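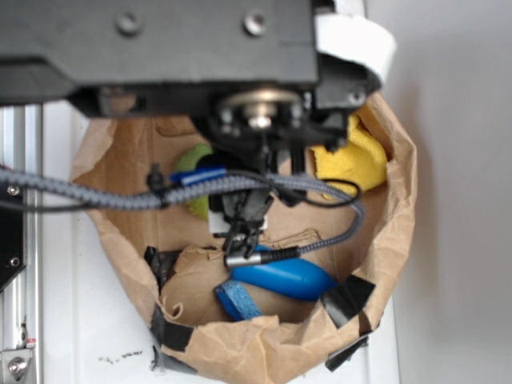
Most papers on robot grasping end with one number. The gripper reached in, picked up the thing, and did so in some percent of the attempts. I have written papers like that myself, and I think we should stop, or at least stop putting that number first.

My reason is the bag test. In February Radek Bednárik and I ran a picking policy on objects in an open paper bag. We did 200 attempts in batches, refilling the bag between batches. The policy came from Gultia, a training method that had done well on flat trays. By the usual count it did well for us too, and we could have written it up and gone home.

Then Tegwen Mathias went through the recordings and asked what we had counted as a success. The rule was that an object had to leave the bag and stay in the fingers until the arm stopped. It said nothing about which object. When a sponge came out in place of the smooth thing lying next to it, we scored that the same as a clean pick. It also said nothing about the bag. In 30 of the attempts the fingers closed on paper as well as the object, and the side of the bag came up with it. All 30 went down as successes.

I don't think we were careless. The rule was copied from our tray work, where it made sense. A tray is stiff and has low sides. A bag has a rim that folds, walls that give way, and soft things pushed up against those walls. A yellow cloth bunched against brown paper is a different problem from the same cloth on a table, because the fingers have to choose between two soft surfaces that touch. A single rate hides that problem completely.

Some people will say that a simple number is what lets us compare methods. I agree that it helps, when the setups match. They rarely do. We taped our bag to hold its shape, and the Putside group, as far as I can tell from their report, let theirs slump. Both are fair choices. But their rate and ours can't go in the same table, and I have already seen a draft where they did.

What I would like to see is dull. List the failures by kind. Say what the container was and how it was held. Say whether the cable could drag across the opening, because ours could, and it changed which side the arm could approach from. Eight kinds of failure covered everything we saw, and the list fit on half a page. Tegwen's rescoring took longer than the robot runs did — that is a real cost, and a small lab will feel it.

Radek still thinks the headline rate should stay in the abstract. He says reviewers look for it, and he is probably right. We have agreed to print it after the failure table, with the old rule and the new rule side by side. The new one is lower.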